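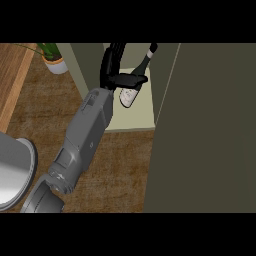
Rebalancing the piano trio recording

The Suto trio session has been sitting on my drive since February. I finished the mix last week, and these are my notes on the parts that took the most time. They assume you have recorded a small jazz group before and know where the faders are.

The room

We recorded at Conau, in the larger of the two rooms. It has a wood floor and a ceiling that slopes toward the back wall. The piano went under the high end of the slope with the lid on the long stick. Bass stood in the curve of the piano and drums faced both. No headphones and no baffles. The players wanted to hear each other directly, and their time is better that way, but it means every microphone hears all three instruments.

Lanying Yu played piano. She has a light left hand and uses very little pedal on the faster tunes, so the piano tracks were cleaner than I had planned for. The ballad was another matter. With the pedal down, the strings pick up the ride cymbal and hold it. You hear this as a faint wash between 2 and 4 kHz that does not stop when the drummer stops.

Bass first

I normally start a mix with the drum overheads. For this record I started with the bass because it was the weakest capture. I had one microphone near the bridge and a pickup on a direct line. The pickup arrived early compared with the microphone, as expected, and I moved it back until the low notes filled in. Lining up the two waveforms by eye got me close. Flipping the polarity, finding the thinnest sound and flipping it back got me the rest of the way.

The pickup is low in the mix and rolled off above 2000 Hz. Above that point it sounds like rubber bands. All of the finger noise you hear on "Conceição" comes from the microphone.

Piano bleed in the overheads

The overheads carried a second piano, darker than the real one and late. On the first pass I tried to gate the toms and thin the overheads with a high-pass filter. The drums got smaller and the piano stayed where it was. I took all of that off again.

What worked was panning. The original mix had the piano spread wide with the low strings on the left, while the bleed in the overheads was coming from the right. I narrowed the piano, moved it to the side where the overheads already placed it, and left the overheads alone. The two pianos then read as one instrument in a room. Most of my trouble on this record came from arguing with the floor plan.

Edits

There are 17 edits across the album, and most are in the two uptempo tunes. With this much bleed you cannot fix one player, so every edit cuts all tracks at the same point. I look for a spot just ahead of a strong cymbal hit and keep the crossfade short. Takes at slightly different tempos will still join if the change lands at the top of a chorus. In the middle of a phrase they never do.

The join I am least happy with is in "Fundau," going into the bass solo. The cymbal decay from the first take is longer than in the second. I masked it with a little room reverb, and on small speakers it passes.

Compression

Two dB on the mix bus at the loudest moments, slow attack, ratio of 2 to 1. Nothing on the piano. The bass microphone gets a bit more, mainly for the open E.

I have sent the files off for mastering and asked for the quiet tune to stay quiet. If the level comes back matched to the rest I will send it back.

Last updated: September 2020

6 comments
11 shares

Recent posts
Brushes and the small-diaphragm problem
Sequencing a record with two ballads
Tuning a bass pickup by ear
Why I stopped using a click for trios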